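Part 2: Getting Your Pennants Into the Sleeves

If you followed Part 1, your pennants are flat and you've got a box of Skellach sleeves sitting next to you. I've done 116 of these now and I still go slow on the old felt ones, so please don't rush!

1. Wash your hands and dry them all the way. No lotion (I learned that on a 1940s college pennant and I'm still mad at myself).

2. Lay the pennant face up on a clean pillowcase and smooth the tassels with your fingers. Don't comb them.

3. Slide the backing board underneath, tip first. The Varnenov boards run a little long, so trim 2 inches off the wide end if yours sticks out.
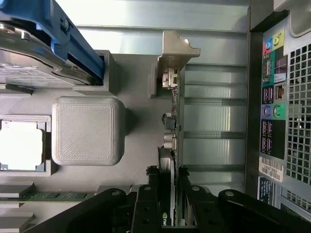
4. Hold the sleeve open with one hand and feed the board in from the wide end. Felt grabs the plastic, so stop if you feel it drag, back up a bit and try again.

5. Fold the flap behind the board. Leave it untaped for a day.

Note: my friend Golnar Tehrani puts a sheet of tissue over flocked lettering before step 4 and pulls it out at the end. I tried it on a flaky one and it worked great, so now I do it too.

Caution: never iron a pennant that's already in a sleeve, even on low. And keep staples out of the whole business, please.

6. Write your inventory number on the back of the board in pencil. Mine are up to 1214 counting the handbills, which go in the flat Cukden folders covered in Part 3.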